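Luvico Bench Cell, two-arm
Sold and supported by Stulavent, Hadstead

Home > Benchtop > Cells > Two-arm

In stock: 2
Lead time if we're out: ask, it moves around
Pickup from Hadstead or freight on a pallet

What it is. A table, a rail enclosure, two arms on the front edge, gripper and wrist camera on each. Comes bolted together and squared up. You supply a computer, a power board and a flat floor.

Good for small two-handed jobs. Picking up, passing across, holding with one side while the other side works. Pens, markers, caps, tubes, small parts. Not for anything heavy and not for anything wet, please. We get asked.

In the box
Aluminium extrusion frame, silver
Pale lavender wall panels, three sides
Tabletop, dark grey with the light veining (other colours on request, slower)
Two arms, white and black, on black mounting plates
Parallel-jaw grippers, black, one per arm
Wrist cameras with cable, one per arm
White wire baskets for the rails, one small with a single divider, one long with five compartments
Hex keys, spare screws, the printed setup sheet

Size and freight
Outside length 2440 mm crated. Outside width 910 mm crated. Measure your doorway before you order, and the hallway behind it. Crate does not tip on its side. Two people to lift the top off, tail-lift truck at your end if theres no dock.

Setup
Allow an afternoon. Frame goes down first, level it, then plug in the arms. Leave slack in the wrist cables, more than you think, they need to loop over the wrist without pulling. If a camera drops out mid-run check the connector at the wrist before you call us. Usually that.

Baskets hang where you like along the rails. Keep them clear of the elbows when the arms are folded back.

Changes since the last batch
Cable conduit is the corrugated type now. Gripper fingers are the angled ones, better on round things like pens. The old straight fingers still fit, Rüegg pattern, sold as a pair under Spares. Setup sheet has been redone, ignore the old one if you have it, the bolt order was wrong on page 2.

Warranty
Twelve months on frame and arms. Fingers are a wear part so no. Cables we'll look at case by case.

Price on request, depends on freight and wether you want us on site for the setup. Phone is best in the mornings. Closed Tuesday. 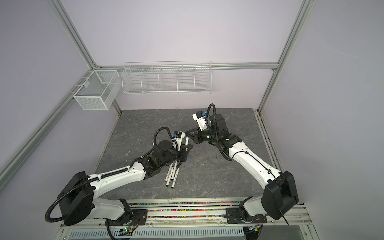
Demo bookings are open through December, bring your own parts to try, small ones, and tell us the day before so we can clear the bench. Trade accounts as usual. Spares ship seperately from the cell and normally turn up first.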